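Sturnano Opens Second Regional Office in Jõgi

FOR IMMEDIATE RELEASE
01/02/2018

Sturnano, the bookkeeping and payroll services firm, today announced the opening of its office in Jõgi, the company's second location outside its Prurnavlow headquarters. The office will serve small employers in the northern districts, many of whom have until now had to send their records to Prurnavlow by mail.

The new office opens with a staff of 12, led by Ona Rätsep, who joined Sturnano as a payroll clerk and most recently managed the firm's client accounts in Prurnavlow.

"Our clients in the north have asked for a local office for a long time," said Jean Halliday, Managing Director of Sturnano. "They want to sit down with the person who handles their payroll, and they will now be able to do so."

Clients of the former Suditano bookkeeping practice, which Sturnano acquired in October, will be moved to the Jõgi office over the coming months. Existing contracts and fees will remain unchanged during the transfer. Jaanus Raudsepp, previously a partner at Suditano, will remain as senior adviser. 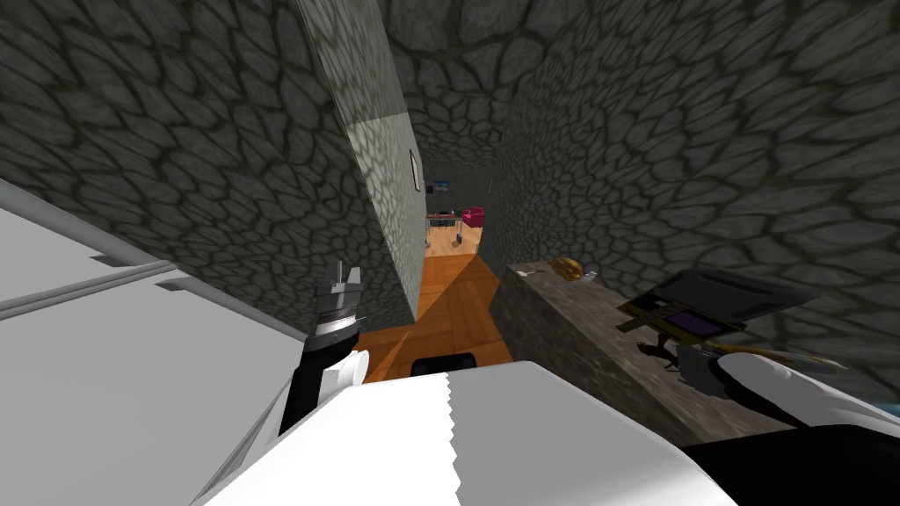

The Jõgi office will accept new clients immediately. Appointments may be made by telephone or through the Sturnano website.

About Sturnano
Founded in 2000, Sturnano provides bookkeeping, payroll and tax filing services to small and family-owned businesses.

Media contact:
Isauro Tapia
Communications, Sturnano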